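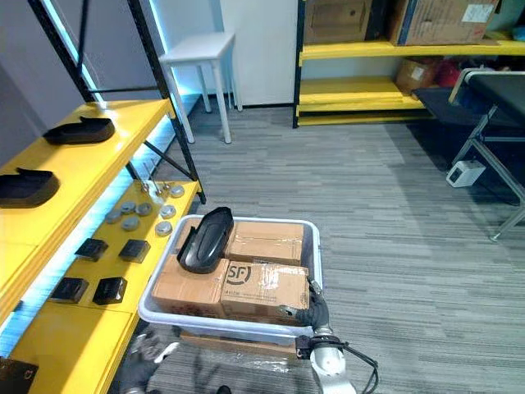

Yellow storage shelving with scattered parts, and a white bin holding cartons and one shoe-shaped part.

Parts Room Gallery
Azevedo Building, Room 27
Posted 2019-04-10

The Pomham Materials Office maintains a parts room for the departments located in the Azevedo Building. The room holds small components, molded pieces, and packaged goods awaiting distribution. This page is provided for staff members who have not yet visited the room and who wish to become familiar with its arrangement before submitting a request.

Shelving
The shelving is yellow with a black metal frame. Upper shelves are assigned to larger molded pieces, such as the black shoe-shaped parts that appear here in a pair. Lower shelves are used for small items that are drawn more often.

Small parts
Round gray discs and black square blocks share a lower shelf with a small metal fixture fitted with upright pins or rods. Staff are asked to return unused pieces to the shelf from which they were taken.

Bins and cartons
White plastic bins are used to move goods within the room. The bin shown contains brown cardboard boxes sealed with clear tape, one of them printed with a black "SF" logo. Sealed cartons should remain sealed until the contents have been entered in the stock record under account 508.

Molded parts
A shoe-shaped part rests on top of the cartons. Molded parts have a glossy surface that marks easily -- please place them above heavier goods and never beneath them.

Floor area
The floor is covered in gray striped carpet. A white stool stands past the end of the shelving. Aisles between the shelving units are to be kept clear at all times, and bins may not be left on the carpet overnight.

Access and requests
Requests for parts should be sent to the Materials Office at least two working days in advance. Orders placed under the Peltance and Dramance projects are handled separately and require the signature of the project office. Returns are accepted at the service counter during regular hours.

The next revision of the shelf assignments will take effect in September. Departments wishing to change their assigned space -- or to give up space no longer needed -- should notify the Materials Office in writing before that time.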